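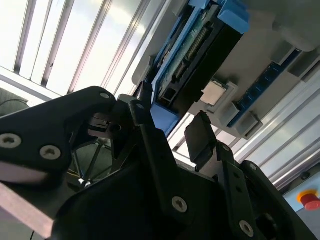 Trade Skills: Desktop Hardware
October

CHAPTER 5
The Open Case
by Folke Rønning

A desktop computer has spent its whole life being told to stand up straight, and the first thing we do to it in this chapter is lay it on its side. Students who come to us from the Kumholm evening course sometimes find this rude. They have been working on towers upright, one hand holding the case steady, the other reaching into the dark for a screw that rolled under the power supply in the second week and is presumably still there.

Lay it down. Power off, cord out of the wall, side panel off and leaning somewhere you will not step on it. The inside of the machine should face the ceiling. Gravity, which has been pulling your expansion card sideways for years, now holds parts down on the board while you look for the right screwdriver.

By the end of this chapter you should be able to name each major part in an open tower, remove it, set it down in a sensible place and put it back. The third of those skills gets the least respect and causes the most trouble. In my first year at Csonka I took apart a perfectly healthy office machine on a Friday afternoon and lined up its parts on the bench in an order I was sure I would remember. On Monday I had a computer and 3 screws.

5.1 Somewhere to put things

Before you take anything out, decide where it is going. A coffee saucer will do for screws. Drives, memory and processors deserve better. A drive wants to be held so that it can't tip over. A processor wants a shallow pocket its own size, where no sleeve will sweep it onto the floor.

Most benches end up with a fixture of some kind: a block or tray with slots and pockets shaped to the parts. You can buy one, print one or, if you studied under old Sunela hands, carve one out of packing foam with a bread knife and defend it for the rest of your career. 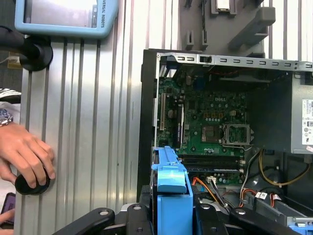

Fig. 5.2 Processor chip in a pocket of the fixture, behind the open tower.

Notice how little a processor looks like when it is out of its socket. People have thrown them away with the lunch wrappings. The lesson applies to anything smaller than your thumb: it goes from the machine to its pocket in one trip, with no stops on the keyboard.

5.2 Finding your way around

Start with the power supply, a metal box with a label in print too small for anyone who can afford reading glasses. Follow its wires to the motherboard. The processor sits in a socket under a metal bracket, which lifts open once its lever is released. Memory goes in the long narrow slots nearby.

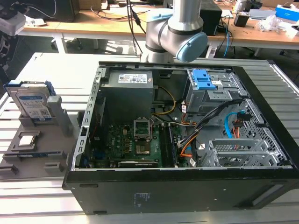
Drives come next. In many office towers they ride on plastic rails, often blue, and slide out of a cage when you squeeze or lift a latch. Blue plastic in a case of this sort generally means "you may touch this," and it is the closest thing to encouragement the manufacturer will give you. Unplug both connectors, data and power, before you pull. The drive will let you forget this once.

Cables should be moved aside and left attached wherever you can manage it. If you must unplug one, write down where it went. The Cetonero bench manual devotes 25 pages to cable routing, and I have met one person who read them. Her machines close on the first try.

Before you go on to 5.3, open a tower and find the following without removing any of them:

power supply
processor socket and bracket
memory slots
drive cage and latches
data cable for each drive

Then put the panel back on.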